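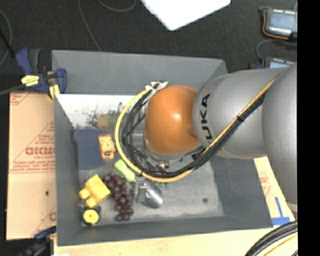 The Case for the Printed Timetable

September 2026

In August the regional transit authority at Stanedano removed the last printed timetables from its bus stops. The posts remain, and so do the frames. Inside each frame is a square code and a line of text inviting passengers to consult the Zavow application for current departures. The authority has described the change as a saving and as an improvement in accuracy. It is our view that the saving is small, that the gain in accuracy is real but narrow, and that the decision should be reversed before the winter schedule takes effect.

We begin with what the authority has right. A printed sheet cannot report that a bus is running late. It cannot show a detour, and when a schedule is revised partway through a season the sheet becomes wrong until somebody replaces it. The network has 298 stops, and each revision requires a crew to visit all of them. Passengers have complained for years about sheets that were faded, torn, or two schedules old. The application has none of these faults, and riders who use it speak well of it. We do not propose that it be withdrawn.

A timetable, however, does more than announce the next departure. It is a statement, made in public, of the service that a public body has undertaken to provide. A resident who reads one learns that a bus runs every half hour until early evening and hourly after that, that it does not run on holidays, and that the last one leaves before the second shift ends at the hospital. These facts bear on where a person can live and what work a person can accept. They are facts about a whole day and a whole week, and the application does not present them well. It shows the next three departures from the stop where the passenger is standing. To learn about the evening service, the passenger must open a second menu, select a date, and enter a destination. Many will not do so, and some will not know that it can be done.

The consequences fall unevenly. Route 28, which serves Posia and the farms beyond it, carries a large share of older passengers and a good number of schoolchildren who are not permitted telephones during the day. Mobile coverage along the upper part of the route is poor. At several of the stops past the Posia bridge there is no signal at all, and the square code in the frame leads nowhere. A passenger at one of those stops today has less information than a passenger had at the same place forty years ago. It is difficult to regard this as modernization.

The authority has answered that passengers may telephone its information line, which is open during office hours, or request a schedule by mail. Neither is of much use to a person standing at the roadside at six in the morning. Nor is either of much use to a visitor, who does not know that the line exists and has no address to which a schedule might be sent.

There is also the matter of accountability. When the timetable was posted, a cut in service was visible. A sheet that had listed 4 evening buses was replaced with a sheet that listed 3, and anyone who passed the stop could compare them. Local newspapers did so. Civic associations brought the old sheet and the new one to public meetings and laid them side by side. Once the schedule exists only in an application, the earlier version disappears at the moment the new one is loaded. The authority is required to give notice of major changes, and we have no reason to think that it will fail to do so. Minor changes carry no such requirement, and a service can be worn down a good distance by minor changes.

We have heard it said that printed information is a matter of sentiment, and that those who defend it are defending the habits of their youth. The example of Wi suggests otherwise. The transit office there moved to digital schedules some years earlier than Stanedano and has since restored printed sheets at every stop, in a plain format that can be produced on an ordinary office printer. The sheets carry a date of issue in large type and a short notice that live departures may be found online. Passengers use both. The office replaces the sheets twice a year, and between revisions it posts a correction slip only at the stops affected. The arrangement is neither costly nor complicated.

A similar arrangement would suit Stanedano. The frames are already in place and are in good condition. The crews who clean the shelters visit each of them on a regular round and could change the sheets in the same visit. The authority holds the schedule data in a form from which a sheet for any stop can be drawn. What is needed is a decision, a modest printing budget, and an instruction to the cleaning contractor.

We would go a little further. The sheet should show the full week, including holidays, on one side of one page. It should be set in type that can be read without glasses under a street lamp. It should name the stop, the route, and the places served, in the order in which they are reached, and it should give the date on which it ceases to be valid. A small network map would be welcome wherever two or more routes meet. The authority's own sheets of a generation ago met nearly all of these standards, and copies are kept in the county library for anyone who wishes to consult them.

A public service ought to be legible to the public at the place where it is used. Passengers should not have to own a particular device, keep it charged, and stand within reach of a mast in order to learn when the bus is due. The winter schedule is now being prepared, and it would be a simple matter to print it.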